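Ticket 716: Plendusine label queue stalls after page 2
Opened by: Margit Szilágyi, Tristside stockroom
Status: Solved
Updated: Mar 27, 2020

Hi all! Quick update, and it's a good one. The Leclerc label printer is going again, and I'm so pleased with how simple the fix was (thank you, Sonthorpe desk!).

What I saw: any batch sent from Plendusine printed two pages and then sat there with "waiting for device." Small jobs were fine. Restarting the printer did nothing, and neither did a new cable.
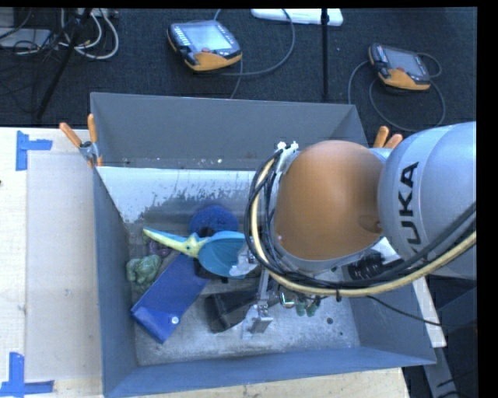
Where is the batch limit set in Plendusine?
Under Output, then Queues, then the little gear next to the printer name. Ours had been left at 2, which must date from the test setup in August.

I changed it to 2,000, saved, and cleared the old jobs. Then I sent the full bin label run, 777 pages, and it went straight through without a single pause! I did a second run with the long part names too, same result.

Still open: the preview shows the old margin until you log out and back in. It's cosmetic, so I'll put it in its own ticket. Closing this one.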